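Newsletter, 2018-01-15
By Paweena Thammasiri

Dry hands, happy hands

My hands have never looked this good in January, and I want to tell everybody! Most winters my knuckles crack by New Year's and stay that way until the daffodils come up. I wash up a lot, I forget my gloves, and I used to reach for whatever lotion was closest to the sink. This winter I changed two things and I'm a convert.

The first is when I put the cream on. I used to dry my hands completely, wander off, remember twenty minutes later and then rub in far too much. Now I pat them so they're still a tiny bit damp and use a pea-sized blob right away. It sinks in so much better, and I don't leave greasy fingerprints on my phone (my sister will be thrilled).

The second is the overnight treatment. I'd read about cotton gloves for years and always thought it sounded fussy – who wants to go to bed looking like a butler? But I tried it with the Khunthong rice bran balm, which is thick and a little waxy and smells like warm toast, and I woke up with somebody else's hands. Soft, no tightness, and the rough patch by my thumb had calmed right down. I do it twice a week, with a thin layer under the gloves and a bit extra around the nails.
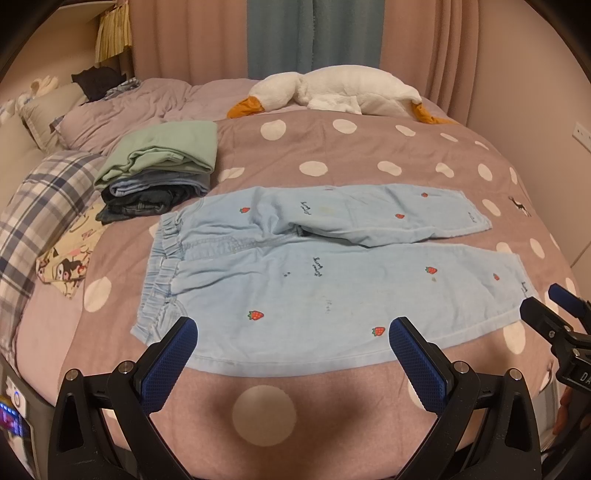

Daranee Chareonsuk wrote in to say she skips the gloves completely and swears by a plain unscented ointment on just her knuckles and cuticles, with hand cream everywhere else. She finds the gloves too warm and always kicks them off by midnight, and she wanted to know if the balm is worth the money when you only use it on the worst spots.

I think so, yes! A tin goes a long way. I opened mine in July for my heels and I'm still not at the bottom of it. Daranee, if you're only dabbing it on knuckles you could be set for ages. Warm it between your fingers first, though, or it drags.

For daytime I've gone back to the Flallard hand cream in the green tube. It's lighter than the balm and I can type straight after. The scent is cucumber, very faint, gone in a minute. I did try the Pilludside one with the shea butter and loved how rich it felt, but the rose perfume stayed with me all through lunch and I could taste it on my sandwich. If you like rose, go for it.

A word on cuticles while I'm here. Please don't cut them! Soak your fingertips in warm water, push back gently with a soft cloth, then a drop of oil on each nail. I use the same jojoba oil I put on my face. Mine used to snag on every sweater I own and they've been smooth since before the holidays.

Next time I'm doing lips, so send me your favorite balms, especially anything that stays put under a scarf.

Recent items
A soap that doesn't strip: trying the Tollside oat bar
Short nails, bright colors
16 little bath treats for cold nights
What I keep in my makeup bag
Your questions on winter foundation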